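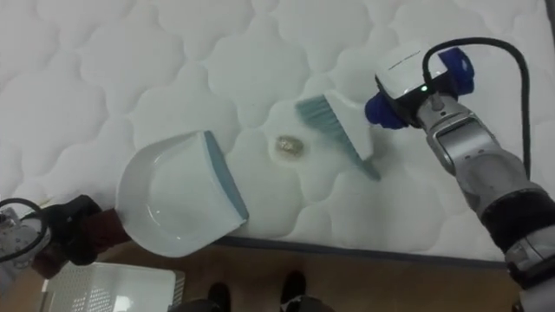
Slide 2: Brush arm fault, mattress cell

Task for context: sweep one piece of debris off quilted fabric into a dustpan. Left arm holds the pan, right arm holds the brush. The Irketitz controller runs both.

The fault came up at cycle 632 of a planned 700. The right arm kept pressing down after the stroke had ended. Force limit did not trip. Hicham Abdel Rahman hit the stop. No injury, one bent bracket. 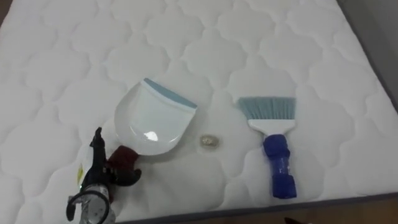

Log review by Helju Sproģis found the force reading frozen for nearly 4 seconds. The controller treated the last good value as current. A stale reading looks the same as a steady one unless the timestamp is checked, and our version did not check it.

Pause. Someone will ask about the soft surface. Quilting gives under load, so joint position error stayed small and the backup check stayed quiet too.

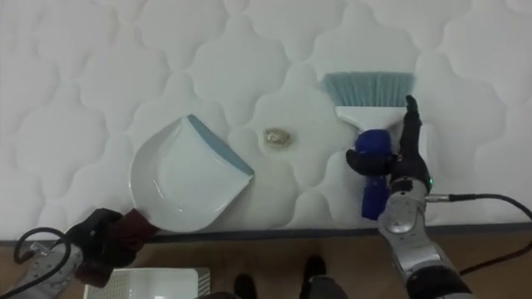
Changes made: timestamp check on every reading, stop on the first stale one, lower speed near the fabric. Feet stay behind the floor line while the arms are live. The line is not painted yet. Fouad El Ouafi has that.

Retest is 1,000 cycles, starting in January. Hand over to Fouad for slide 3.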